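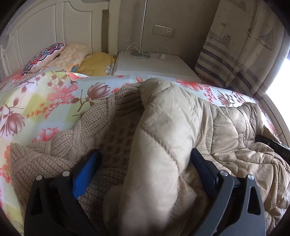 How long should a wool sweater soak before it is blocked?
Fifteen minutes in cool water was enough for every knit we tried so far, thick cables included, if the sweater is pushed under gently and the air is let out.

Notebook, Arkeck mending room, washing and blocking
2024-03-09

Present: me, Adel Zerouali in the morning, Yamila Núñez from lunch until we closed.

I continue with the soaking trials which I started in October and then left alone for the winter, when the room had too much repair work. The old rule on the wall said 40 minutes for everything. It was written by Abdelkrim Sqalli when we had the other wool wash, and he told me himself that he took it from a label and never tested it.

Trial with swatches first. Same yarn for all, Latuheru four-ply, undyed, knitted by Yamila in three stitches: plain, rib and cable. Water from the cold tap with a little from the hot one, until the thermometer showed 22 C. Rulton wash, half a cap in the small basin.

Five minutes: plain swatch wet through. Rib wet on the outside, but when I pressed it under water there were still bubbles. Cable the same, with a dry core where the strands cross. I opened one crossing with a blunt needle to be sure.
Ten minutes: plain and rib good. Cable almost.
Fifteen minutes: all good.
40 minutes: no difference that I can feel or measure. The cable swatch is perhaps a little softer, but Adel could not tell it from the other one with his eyes closed, and I also could not.

So I crossed out the rule on the wall and wrote fifteen. I left the old number readable under the line, so that people see it was changed and not forgotten.

Weight. A dry swatch that I weighed before and after took up much more water than I expected, and this is the part that matters for the sleeves. A man's pullover that goes in the basin at 300 g must never be lifted by the shoulders. I lift from below with two hands and keep it in a ball. Last month I was careless with a gray one and the body grew by three centimeters, which I could only partly bring back on the board.

Spinning. The Torkon is still shaking when the load is on one side. I put the sweater in a mesh bag, folded in a ring against the wall of the drum, one minute only. After this no towel rolling is needed. Adel prefers the towel and his results are fine, it only takes him three towels, and then somebody must dry the towels.

To check: is the foot under the Torkon loose, or is it the floor? Amr Hajji has the long level.

Blocking. Pinned to the measured shape, not to what looks nice. I write the dry measurements on a paper before washing, chest, body length, sleeve from underarm to cuff, and the paper stays with the board. Chest of the test pullover 89 cm before, 89 cm after pinning. I will measure again when the pins are out - please do not take them out for me, even if it feels dry on the top side. The underside near the hem is always the last.

Ribs I do not pin. I push them together with the fingers and leave them. Two of the hats from the school order were pinned at the rib by mistake and now they sit on the head like a bowl. I will wet only the rib again and let it dry without any pins.

Padded things. Ayodele Bassey asked if the same short soak can be used for quilted jackets and vests. I have no trial for this and I don't want to guess. The filling holds water in a different way from the yarn, and I know from home that a padded jacket may feel dry outside when the middle is still damp. I suggest we make a separate page for padding and start with the synthetic ones. Down after that, if Ayodele can find us a damaged one to practice on.

Water. The meter showed 1,617 this morning. I write it only so that we have a starting point, Yamila wants to compare at the end of the season if the second rinse costs us much. With half a cap of Rulton I found one rinse enough, the water was clear and no slippery feeling. With a full cap I needed two.

Small problems:
The basin plug leaks slowly. I lost a finger of water in the long soak. New plug or a flat rubber disc.
T-pins are getting rusty, I found a brown dot on the blocking cloth. I took out eight of them and threw them away. Please look at the pins before you use them, especially for light colors.
The thermometer reads one degree higher than the one in the kitchen. I don't know which one is right.

Next time: the same trial with superwash yarn, which in my experience grows a lot when wet. Yamila will knit the swatches at home, cable first. I need from her the needle size written on a tag, last time I had to ask twice.

Board two is free from tomorrow noon. Board one stays with my pullover until I have measured the sleeves.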